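机器人怎么学会“拿东西”？我来讲讲我们的一个小实验

你有没有试过闭上一只眼睛去套笔帽？快去试试，我等你！是不是没那么容易，笔帽老是从旁边溜过去？我第一次试的时候戳到了自己的手指头。

我在Mernwood的一间实验室工作，每天做的事情就是教机器人拿东西。你可能会想，这有什么好教的，连小宝宝都会抓勺子呀！可是你回想一下，小宝宝学抓勺子要学多久？勺子飞到地上多少回？粥糊到脸上多少回？机器人刚开始学的时候，比小宝宝还笨呢。

以前大家教机器人，喜欢一句一句写命令：往前走一点，再往下一点，合上夹子。这个办法在工厂里挺好用，因为零件每次都乖乖待在同一个位置。可是家里的桌子就不一样啦，今天杯子在左边，明天跑到右边，后天杯子里还插了一根吸管。命令写得再长也写不完！

所以我们换了个办法，叫“模仿学习”。名字听起来很厉害，意思其实就是“我做给你看，你跟着学”。你学系鞋带、学写自己的名字，多半也是这么学会的吧？

做示范的时候，人手里拿着一个带夹子的工具，夹子有两根“手指”，工具上还装着摄像头。人去夹东西，摄像头就把夹子前面的样子一路录下来。以后机器人也装上同样的夹子和摄像头，它看到的画面就跟示范里的很像，学起来会顺一些。
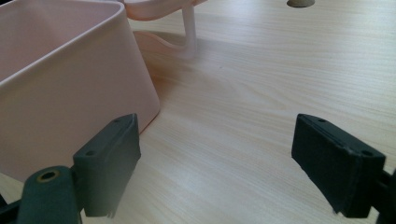
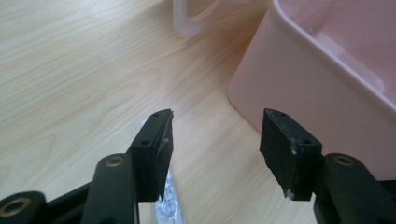 我们这次的小实验想弄明白一个问题：示范的时候，桌上的东西要不要经常换位置？我和同事先打了个赌（赌注是一包饼干），我猜“要”，他猜“差别不大”。别看题目简单，我们可争了整整一个中午。争到后来，我干脆拿录像给他看：同样是那种淡粉色的塑料容器，一张里它在左边，另一张里它在右上方，两根黑手指中间露出来的东西也不一样，一张里只有浅色的木纹桌面，另一张里却躺着一件透明的塑料东西。对你来说，粉色容器在哪边都是粉色容器，一眼就认出来了。可是机器人看到的是一大堆小色点，容器换个地方，那些小色点就全变了。它得看过好多种摆法，才会慢慢明白：哦，原来这些都是同一样东西！

透明的东西更调皮。你隔着一个透明盒子能看见后面的桌子，机器人也能看见，它就容易犯糊涂：这里到底有没有东西呀？再加上窗户那边照进来的光，桌面亮得发白，透明的边边就更难找了。我自己有一回还在桌上找一个透明盖子找了半天，最后发现它就在我胳膊底下，所以我特别同情机器人。

好，说说我们怎么比的。我们一共录了535段示范，然后训练了两个“学生”。第一个学生看的示范里，东西总放在差不多的地方。第二个学生看的示范里，东西换来换去。为了公平，两个学生看的段数一样多，练习的时间也一样长。这一点很要紧哦！要是一个学生多看了好多，它考得好，我们就不知道是摆法的功劳，还是看得多的功劳了。

接下来就是考试啦。每个学生考50次，每次都要把一个小东西夹起来，放进盒子里。考试时东西摆的位置，两个学生以前都没见过。

结果呢？第一个学生成功了20次，第二个学生成功了40次。那包饼干归我了！

我最喜欢看的是它们失败的样子。第一个学生很固执，总爱把夹子伸到示范里放东西的老地方，然后对着空气“啪”地一夹，再很认真地把空气放进盒子里。第二个学生也会失败，不过它常常是差那么一点点，夹到了边上，东西一歪就滑走了。这两种失败很不一样，你觉得哪一种更像是“快要学会了”？

不过我得提醒你，我们只试了一种任务，用的也只是我们自己的桌子。换一张深颜色的桌子会怎样？晚上开着灯会怎样？这些我还不知道。Stedton那边的朋友打算用他们的桌子再做一遍，他们的桌子铺着花格子桌布，我听着都替机器人头疼。要是他们做出来的结果跟我们的不一样，那也很好玩，说明还有什么事情我们没想到。

你在家也可以玩一个小游戏。找个伙伴，用毛巾蒙住他的眼睛，再给他一双筷子，让他夹桌上的一块橡皮。你只能用嘴说“左一点”“低一点”。先让橡皮一直待在老地方，玩几轮，然后悄悄换个位置，这回一句话也不说，看看他会不会还去夹老地方。玩的时候坐着别乱跑，筷子慢慢动，别戳到人哦。

下次我想讲讲机器人怎么知道自己“夹紧了没有”。先给你留个问题：你拿鸡蛋的时候，手是怎么知道该用多大力气的呢？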